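The owner of the Baltatis alterations shop in Toltthorpe has one rule for customers, and it is taped to the register: wash it first. She has been taking up pants for long enough to have earned the sign.

"People think hemming is a favor," she says. "They come in with 55 pairs of opinions and one pair of pants."

We talk at seven in the morning, before she unlocks the door. The shop was a bank branch once, and the vault is where she keeps zippers. She has almost 3,000 of them, sorted by length and then, for reasons she declines to discuss, by mood.

What comes in most? "Waistbands. In January, out. In June, in. December is all sequins and regret."

She learned the trade at Navarro, a uniform factory two towns over, where she set 200 pockets a shift and was told not to whistle. The pay was bad and the pockets were very good. When the place closed she bought her old machine, a Zernix with a cracked foot pedal, and drove it home seat-belted into the passenger side.

"It still pulls left," she says. "So do I, when I'm tired."

I ask whether anybody mends anything now. She gives me the look she presumably gives men who want a jacket let out by four inches.

"They mend what they like. A fellow paid me more to fix a shirt than the shirt cost new. I told him so. He said he'd been happy in that shirt – what do you say to that? I gave him a receipt."
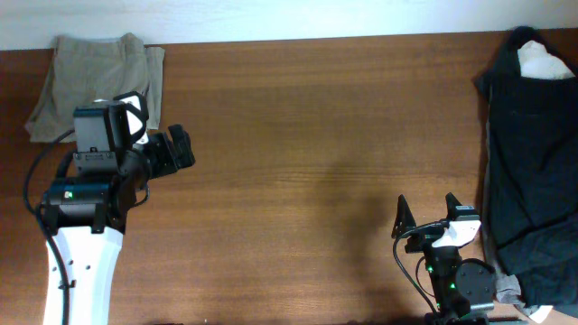
## On folding

She has views here too, and they are stern. Hangers ruin knitwear. Drawers ruin everything else, if you stuff them.

"Fold it along the seam, lay it flat, walk away. You don't have to roll it like a sandwich."

Her own closet, she admits, is a disgrace. The good coat lives on a doorknob.

## On prices

A plain hem is the cheapest thing on the list. The dearest is a wedding dress, lining and all, at 195 dollars, and she'd like it known that she loses money on every one.

"It's the mothers," she says. "You hem the dress once for the bride and then twice more for the mother."

At eight she turns the sign around. A man is already waiting outside with a paper bag. She asks him, through the glass, whether it's been washed.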